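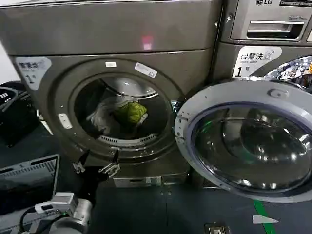
Häufige Fragen zur Waschküche im Haus Stetlow

Die Waschküche im Untergeschoss steht allen Mieterinnen und Mietern des Hauses Stetlow zur Verfügung, auch den Untermietern auf Zeit. Die meisten Fragen an die Hausverwaltung betreffen die Buchung, das Waschmittel und liegen gebliebene Wäsche. Wenn Sie helle und farbige Teile zusammen in die Trommel legen, etwa etwas Gelbgrünes auf etwas Weißes, tun Sie das auf eigenes Risiko: Für Verfärbungen kommt die Verwaltung nicht auf. Nach dem Waschgang bleibt die Tür bitte weit offen stehen. Alles Weitere finden Sie in den folgenden Antworten.

Wie buche ich eine Waschzeit?

Über die Liste neben der Kellertür oder telefonisch im Büro der Verwaltung. In die Liste tragen Sie Ihre Wohnungsnummer und die gewünschte Uhrzeit ein, den Namen brauchen wir nicht. Eine Waschzeit dauert zwei Stunden. Pro Haushalt sind zwei Waschzeiten in der Woche vorgesehen. Wer mehr braucht, zum Beispiel mit Säugling oder bei Pflege zu Hause, meldet sich bei Frau Živković.

Ich habe gebucht, komme aber nicht. Was nun?

Streichen Sie den Eintrag durch, damit andere die Zeit nutzen können. Wer 15 Minuten nach Beginn noch nicht da ist, verliert den Anspruch auf diese Waschzeit. Eine Gebühr fällt dafür nicht an.

Zu welchen Zeiten ist die Waschküche geöffnet?

Von 7 Uhr bis 21 Uhr. Der letzte Waschgang muss so gestartet werden, dass er um 21 Uhr fertig ist. An gesetzlichen Feiertagen bleibt die Waschküche geschlossen. Die Wohnungen im Erdgeschoss liegen direkt darüber und das Schleudern ist dort deutlich zu hören.

Was kostet ein Waschgang?

Die Kosten für Strom und Wasser werden über die Waschkarte abgerechnet. Die Karte bekommen Sie beim Einzug gegen Pfand, aufladen können Sie sie im Büro. Die aktuellen Preise hängen im Schaukasten. Sie werden einmal im Jahr im März angepasst, wenn die Abrechnung des Vorjahres vorliegt.

Meine Karte wird nicht erkannt.

Karte herausziehen, kurz warten, noch einmal einstecken. Hilft das nicht, ist meistens der Chip verschmutzt; ein trockenes Tuch reicht. Defekte Karten tauscht das Büro um, das Guthaben wird übertragen. Bei verlorenen Karten geht das nur, wenn Sie die Kartennummer notiert haben. Sie steht auf der Rückseite und auch auf dem Pfandbeleg.

Welches Waschmittel darf ich verwenden?

Jedes handelsübliche Mittel für Waschmaschinen. Bitte keine Textilfarbe und keine Entfärber. Dosieren Sie nach der Packungsangabe für weiches Wasser, im Haus ist eine Enthärtungsanlage von Hubmann eingebaut. Wer nach der Angabe für hartes Wasser dosiert, hat am Ende Schaum in der Maschine und manchmal auch auf dem Boden – den wischt dann bitte derjenige auf, der ihn verursacht hat.

Darf ich Schuhe, Decken oder Teppiche waschen?

Turnschuhe aus Stoff ja, im Wäschenetz und ohne Schleudern. Decken nur, wenn sie locker in die Trommel passen. Teppiche, Badematten mit Gummirücken und Hundedecken nicht. Für solche Sachen gibt es die Reinigung Kunstead in der Parallelstraße, die auch Einzelstücke annimmt.

Wo kann ich trocknen?

Im Trockenraum am Ende des Gangs. Die Leinen sind nach Stockwerken aufgeteilt. Nehmen Sie die Wäsche spätestens am nächsten Tag ab. Das Fenster bleibt im Winter gekippt, der Lüfter läuft automatisch. Auf Balkonen ist Trocknen erlaubt, solange der Wäscheständer nicht über das Geländer ragt.

Jemand hat seine Wäsche in der Maschine gelassen. Darf ich sie herausnehmen?

Ja, wenn Ihre eigene Waschzeit begonnen hat. Legen Sie die Sachen in einen der Körbe im Regal und nicht auf den Boden. In den Trockner gehört fremde Wäsche auf keinen Fall. Was nach einer Woche noch im Korb liegt, kommt ins Büro und wird dort einen Monat aufbewahrt.

Die Maschine pumpt nicht ab. Was soll ich tun?

Das Flusensieb bitte nicht selbst öffnen. Programm abbrechen, Wasserhahn zudrehen und die Störung melden. Der Wartungsdienst Arkari kommt in der Regel am nächsten Werktag. Tragen Sie die Störung außerdem mit Uhrzeit in das Heft am Fensterbrett ein, Herr Peltonen sieht es jeden Morgen durch. Bezahlte Waschgänge, die abgebrochen wurden, schreiben wir gut.

Wer putzt die Waschküche?

Den Boden macht die Reinigungsfirma. Einspülfach, Türdichtung und Ablagen wischt jeder nach seiner Waschzeit selbst ab. Lappen hängen am Waschbecken. Flusen aus dem Trockner gehören in den Restmüll.

Darf ich eine eigene Waschmaschine in der Wohnung anschließen?

In den Wohnungen mit Anschluss im Bad ja. In der Küche nur nach schriftlicher Zustimmung, dort muss ein Wasserstopp eingebaut sein. Schicken Sie uns bitte vor dem Kauf die Maße des Geräts, die Nischen in den älteren Bädern sind schmal.

An wen wende ich mich?

Buchungen und Karten: Ljubica Živković, Büro im Erdgeschoss, Durchwahl 813. Technik und Störungen: Santeri Peltonen, gleiche Durchwahl. Bei Wasseraustritt außerhalb der Bürozeiten rufen Sie die Notfallnummer im Hauseingang an.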